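The table is finally in our kitchen, and I want to write a few words about it before I forget how much trouble it made.

We bought it from Hjalti Juhl, who was moving to a smaller apartment and had no place for it anymore. He asked 78 dollars and I did not bargain. My husband thought this was a weakness of mine, but I liked the color at once. It is a red kind of brown, a little orange when the light is good, and darker when the light is bad. In Hjalti's hallway the light was very bad, so I was surprised when we brought it home.

The first problem was the door. Our kitchen door is narrow, and we had to take off all four legs on the stairs while the neighbor was waiting to pass with her bicycle. One screw fell down between the steps. I found a similar one in the drawer where I keep such things, and so far it holds.

The second problem was the surface. Somebody had put hot cups on it for many years, and near one corner there were pale rings. My friend Vimala Gounder told me to try a soft cloth and a very small amount of oil, and always to rub in the direction of the grain. I did this for nine evenings in March, after dinner, with the radio on. The rings are not gone. They are weaker, and I put the fruit bowl over the worst one.

Now I have started to clean it in the same way every morning. First the crumbs, then a damp cloth, then a dry one. My mother did it like this with her table and I used to find it boring. I still find it a bit boring, but I like to look at the lines in the wood when I do it. They do not run completely straight, and I follow them with the cloth without thinking much.

Next I must find chairs. The ones we have are gray and too low, and I sit at the table like a child. Hjalti says he still has two in his basement, so I will call him tonight after seven.
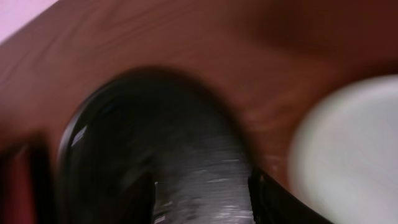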